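Kondport Household Skills Programme
Progress report to the Nyaga Fund
Submitted 14/08/2023 by Faith Shirima, Programme Manager

1. Purpose of this report

The Fund has asked for a written account of the kitchen strand at the midway point of the grant, with particular attention to equipment, storage and the state of the written task sheets. The report covers the work carried out at the Kondport centre only. The outreach sessions at Usix are paid for from another budget and will be reported separately by Njoroge Kashindye.

The financial position is set out in section 6. Matters on which we would welcome a decision from the Fund are collected in section 7.

2. Background

The kitchen strand was set up to teach everyday domestic tasks to adults who are preparing to live independently, many of them for the first time. The tasks are deliberately small. Participants learn to set out equipment before starting, to wash and dry it, and to put it back in such a way that the next person can find it. Cooking is taught as well, but the original proposal made clear that putting away would receive equal weight, and we have kept to that.

At the start of the grant period 18 participants were enrolled. Attendance has been steady, with the usual dip during the school holidays, when several participants have children at home. Two people have asked to repeat the first block, and this has been agreed with Brândușa Anghel, who leads the teaching.

3. Equipment

The Fund's first payment allowed us to replace most of the mixed and incomplete kitchenware inherited from the previous tenant. The main purchases were pans, chopping boards, cutlery, tea towels and mixing bowls. We chose bowls in graded sizes, with a different colour for each size. The reasoning was set out in the purchasing note circulated in the spring: a participant who is unsure of reading or of measurements can be asked for the yellow bowl, and can see at once whether a size is missing when the bowls are nested together.

Staff report that this has worked well in teaching. It has been less successful in storage. Bowls were often returned to the shelf in twos and threes, with a large one resting on a small one, and the piles slid when the cupboard was opened. For several weeks the smallest sizes were kept in a drawer as a temporary measure. They are now back with the rest.

The pans have given no difficulty. One chopping board has warped and been withdrawn. The tea towels are too few for a full group, and we have added to the stock from the consumables line.

4. Task sheets

Each task taught in the strand has a single-page sheet, with short numbered steps in large type. Shabani Koech has revised the whole set during this period. The main changes are as follows.

Wiping down. The sheet now asks for the surface to be cleared first. In the old version the instruction to spray came before the instruction to move things out of the way, and participants followed it to the letter.

Drying. The steps have been cut down and the advice on air drying has been moved to the back of the sheet.

Nesting the bowls. This was rewritten entirely. The old sheet told participants to stack by size, and several people began with the smallest bowl and placed the next one upside down over it. The new sheet tells them to put the largest bowl down first, open side up, in a clear part of the work surface, and to place each smaller bowl inside the last. The completed stack should show rings of colour when viewed from above. If a bowl stands well above its neighbour, a size has been missed.

Loose bowls are to be gathered before stacking begins. This step was added at Brândușa Anghel's request, after she observed that participants who looked for the next bowl halfway through tended to lose the order. The sheet does not say where they should be gathered, and practice varies between groups. A few participants prefer to set everything out on the floor, where there is more room, and this is allowed provided the bowls are washed again before use with food.

A laminated copy of each sheet will be kept in the room. Large-print copies have been sent to Usix for comment.

5. Layout and storage

The teaching room has been assessed by Bakari Muriithi, who oversees our premises. His note makes three points of relevance to the Fund. The shelf intended for bowls is deep but low, and a full stack will fit only if the bowls are properly nested. The cleaning products should have a fixed place within reach of the work surface, but apart from the food equipment. The cupboard doors open outwards across the route to the sink, and he recommends sliding doors when funds permit.

The first point has been dealt with through the revised task sheet. The second is in hand – a shelf bracket has been ordered from Brornen and will be fitted before the next block begins. The third is a larger expense and is referred to below.

We have also considered whether the bowls should be divided between two shelves. Staff were not in favour. A divided set would remove the simple visual check that the nesting task provides, and participants would need to learn two places where one is enough.

6. Finance

Spending on kitchen equipment to date stands at £3,776, which is within the approved budget line. Printing and lamination of the task sheets came to £100. A balance of £1,029 remains on the equipment line and is not yet committed.

No money has been moved between budget lines during the period. Receipts are held at the Kondport office and may be inspected by arrangement with the Programme Manager.

7. Decisions requested

The Fund is asked to agree that the remaining balance on the equipment line may be put towards sliding doors for the main cupboard. A quotation will be supplied once it has been received. Should the Fund prefer the balance to be kept for kitchenware, our next priority would be a second set of graded bowls, so that two participants can practise nesting at the same time.

The Fund is also asked to note that the evaluation interviews will be held later than planned. Shabani Koech will carry them out with participants who have completed at least one full block, and the findings will be included in the final report.

8. Plans for the next period

The revised sheets will be used with all groups from the start of the next block. Brândușa Anghel will watch for any step that participants regularly skip or ask to have repeated, and the wording will be adjusted once, at the end of the block, so that people are not given changing instructions while they are learning.

Staff have asked for a short task on checking and reporting missing items. A draft exists and will be tried with one group first.

9. Photographs 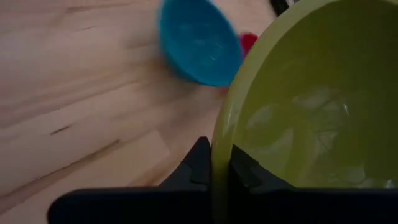
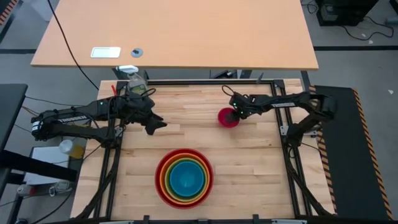

Coloured bowls from the nesting task. The second photograph shows a nested stack, with the red bowl outermost.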